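Textbooks & Course Readers > Business and Records

Search this book Enter keyword Go

Chapter 7
Stock Records and the Physical Count

7.1 Why records drift

A stock record is a statement about what should be on the shelf. It is built from receipts, issues, returns and adjustments, each entered by a person or a scanner at a particular time. The shelf itself keeps no such history. When the two are compared, they usually disagree by a small amount, and the size of that amount is the first measure of how well a storeroom is run.

The difference between the recorded quantity and the counted quantity is called the variance. A positive variance means that more units were found than the record shows. A negative variance means that fewer were found. Both are errors. A common mistake among new clerks is to treat a positive variance as good news and leave it alone — the missing entry then turns up later as a shortage in another bin.

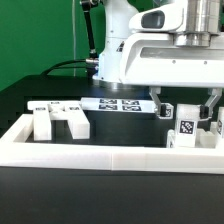
Variance has four main sources: unrecorded issues, receipts entered in the wrong unit, items stored in the wrong location, and plain miscounting. Of these, the unit error does the most damage for its frequency. A carton of 200 fasteners received as a single piece will produce a variance of 199 on its own, and it will do so silently until the next count.

7.2 Gross and net variance

Consider the Stutby depot of Primerard, a supplier of plumbing parts. At the March count the record for one size of brass elbow showed 744 units. The counters found 234 in the main bin and a further 451 in an overflow bin, for a total of 685. The variance was therefore −59.

Taken alone, that figure says little. If a second line in the same depot had a variance of +59, the net variance across both lines would be zero, while the gross variance, which ignores sign, would be 118. Reports that give only the net figure can hide a great deal. This book uses gross variance unless the text says otherwise.

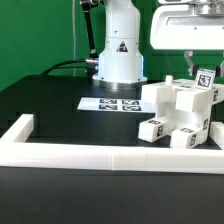 Chapter text by Liliana Zanetti and Amedeo Villa
Worked problems by Divya Palaniappan

Gross variance is normally stated as a percentage of the recorded quantity. For the brass elbow the figure is 59 divided by 744, or 7.9 percent. Whether this is acceptable depends on the class of the item. High-value lines are held to a tight limit, low-value lines to a loose one, and the limits should be set in writing before the count begins. A limit chosen after the results are known is of no use for control.

The count must also have a cutoff, the moment after which no movement is posted to the old period. At Stutby the cutoff is 6 p.m. Goods that arrive after it are held in a marked area and left out of the count. Goods picked before it but still on the dock are the usual point of dispute — the record has released them and the building has not. Section 7.5 gives a form for listing them.

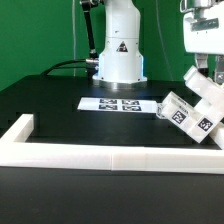
7.3 Terms used in this chapter

Blind count: a count made without sight of the recorded quantity.

Cycle count: a count of part of the stock, repeated on a schedule so that every line is reached within the year.

Recount limit: the variance at which a second count is required, made by a different person.

Adjustment: an entry that brings the record into line with an accepted count. It must carry a reason code (see Table 7.2).

Related in this book
Chapter 6: Receiving and Inspection
Chapter 8: Reorder Points and Safety Stock
Case study: Bin labels at the Ploscombe warehouse
Reading: Tullio Gentile, "Unit Errors in Small Depots"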